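Chapter 4
Sorting What's in the Bin

I've put off writing this chapter twice, mostly because my own bins at home are a disgrace.

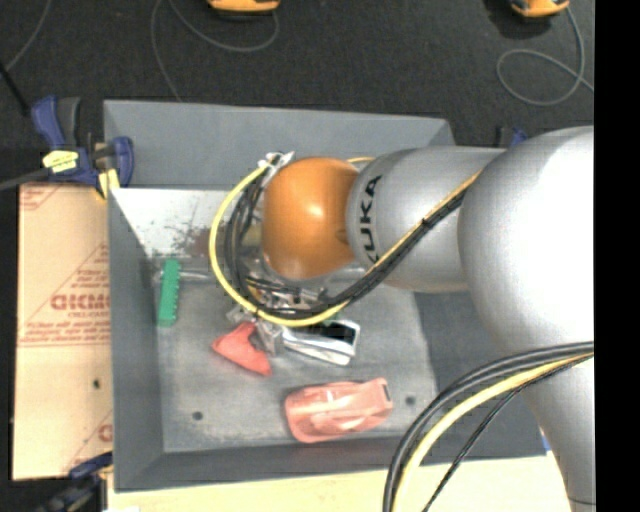
Arturo Barbieri told me, when I sent him the first draft, that I'd started in the wrong place. Everybody wants to talk about labels, he wrote, and they haven't even decided what counts as one kind of thing yet! Is a plastic cap with a metal ring in it plastic or metal? Pick, write it down, and then go buy your labels.

So okay, Arturo, we'll start with kinds. A mixed bin (plastic bits, metal bits, whatever landed there on Friday) looks like one problem, and it's really a pile of small decisions. When I worked in the parts room at Gronthorpe we had 180 drawers along the back wall, and I'd say half of my mornings went to arguing over which drawer a thing belonged in. I loved it, by the way. I still sort the silverware at other people's houses.

In this chapter we'll work through 2 ways of sorting. The first goes by material, and it's the one most shops teach. The second goes by use, so everything you need for one job ends up together, even if that means a steel clip living next to a plastic spacer. De Luca, the little repair shop you met in Chapter 2, switched from the first to the second and then halfway back again, and we'll follow that whole mess from start to finish.

Before you read on, grab a shallow box and fill it from whatever drawer at home won't close. Keep it close by, you'll need it for the first exercise.

Gornus Learning | Questions about this book: write to the Classroom Desk | © 2026 Gornus Learning | Back to top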